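Skullach Small Bottles, data card
Version 2, last edited 2022-12-09

What this is

Skullach is a collection of records about small drink bottles with screw caps, of the kind which one buys one at a time and finishes in a few minutes. It was started at Skellorard in June, because we needed a plain table of bottle shapes and labels and could not find one that was free to use. It contains 300 records. Each record has one line in the table bottles.csv and one folder of pictures with the same number.

The collection is about the bottle as an object on a table: its body, its shoulders, its cap and what is printed around it. It says nothing about taste or about what is good for the health. Please do not use it for this purpose.

Contents of the table

record: number of the record, also the name of the folder
body: round, squarish or other
shoulder: sloped, square or none
cap_color: the color in everyday words
cap_side: smooth or ribbed
label_ground: the color that covers the largest part of the label
label_band: direction and color of a band, if there is one
script: the writing system on the label, "unsure" is allowed
fruit: yes, no or unsure
note: free text, often empty

The field label_band gave us the most work. Many fruit drinks have a stripe which goes across the label at an angle, and two persons will not call it the same color. One writes red, the other writes pink or magenta. We decided to keep both words when both were written, with a slash between them. If you want only one value, take the first.

The surface

All bottles stand on a white tabletop. We know this is not the kindest choice for white caps and white labels, and in some records the outline of the cap is difficult to follow. We tried a dark cloth for 60 records and went back, as the cloth had folds and the bottles did not stand straight on it. The cloth records are in a separate folder named cloth and they are not counted in the 300.

The tabletop is wiped between sessions with a damp paper towel. It keeps some smudges and little specks anyway. We do not remove them from the pictures, and they should not be read as a part of the bottle.

Pictures

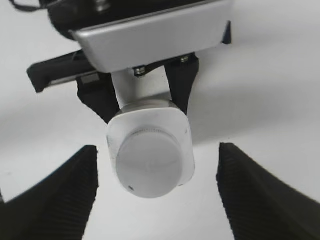
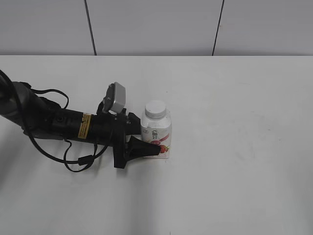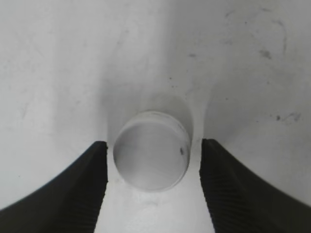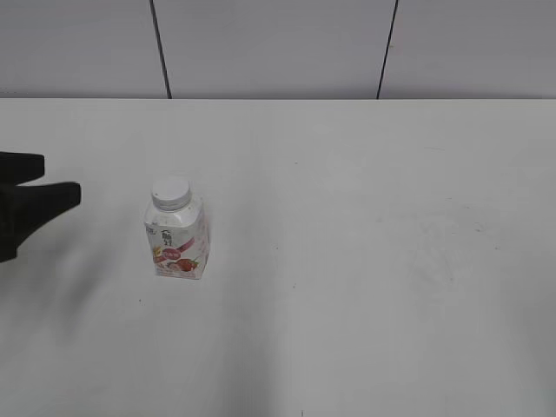

White surface, as in the rest of the main set. In the second and the fourth picture the bottle is upright, with a white ribbed cap and a diagonal band on the label.

A reply to version 1 asked us to stop writing "squarish" for everything that has corners. A milk carton has corners and a medicine bottle has corners, it said, and a person who packs them in a box must know if the corner goes up to the neck or stops at the shoulder. It also proposed to measure the body at two heights and to forget the words completely.

We agree with the first half. For this reason the field shoulder exists now, and 144 records were read again to fill it. The measuring we did not do. Most of the bottles were already in the recycling at that time, and a measure taken from a picture would look more exact than it is. If somebody wants to add real measures for new records, the table has place for two more columns.

Known problems

The script field is filled by people who do not all read the languages on the labels. It names the kind of writing and never the meaning. Product names are left out when nobody in the session could read them with certainty.

The fruit field says what the small drawing on the label looks like. A red fruit with a bit of green leaf is "yes", and the name of the fruit goes to the note with a question mark.

The liquid level is not recorded — too many labels go around the whole body and hide it.

The Prumelent shelf list uses other record numbers. Please do not join the two tables by number. The file stergiou_map.csv gives the pairs, as far as we have them.

Corrections

Send the record number, the field and the new value, one per line. A picture with no record number is difficult for us to use.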